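¡Por fin fui a la jornada de puertas abiertas de Haugland! Llevaba desde noviembre con ganas, y eso que son 2 horas de autobús (con transbordo, y el segundo siempre llega tarde). Marit Brekke nos recibió con café y unos bollos de cardamomo buenísimos – me comí más de los que debía – y nos contó cómo empezaron arreglando botas de montaña para los vecinos.

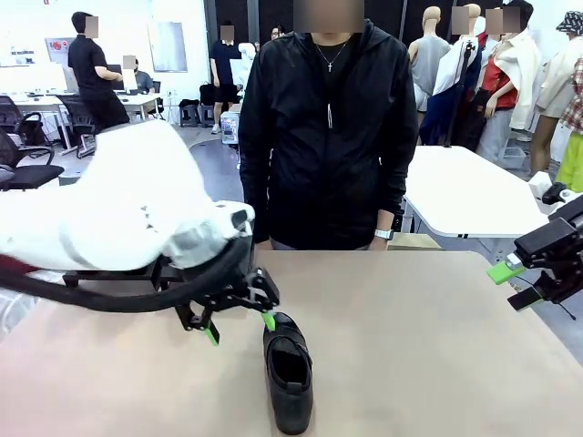 Un zapato negro sobre la mesa de color claro.

Lo que más me gustó fue el taller de cuero. Éramos 30 y no cabíamos, así que entramos por turnos, el mío a las 11. Kjell Boström nos dejó probar a coser con dos agujas y, madre mía, ¡qué torpe soy! La tienda la vi deprisa, que se me escapaba el autobús.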